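Start every demo from the same place

My favourite tip for teaching by hand, and it costs nothing! Clear the table, open the fingers fully and hold them just over the bare wood before you press record - then go and fetch your sock, spoon or whatever it is.
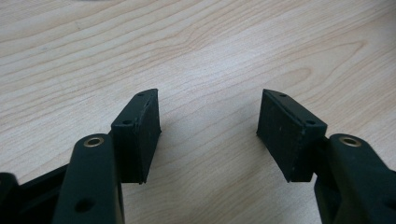

Fingers open, pads clear of the table.

I did 154 sock folds this way one Sunday and they were a joy to sort through afterwards. Wipe the pads now and then too, as dust does build up, and go slower than feels natural.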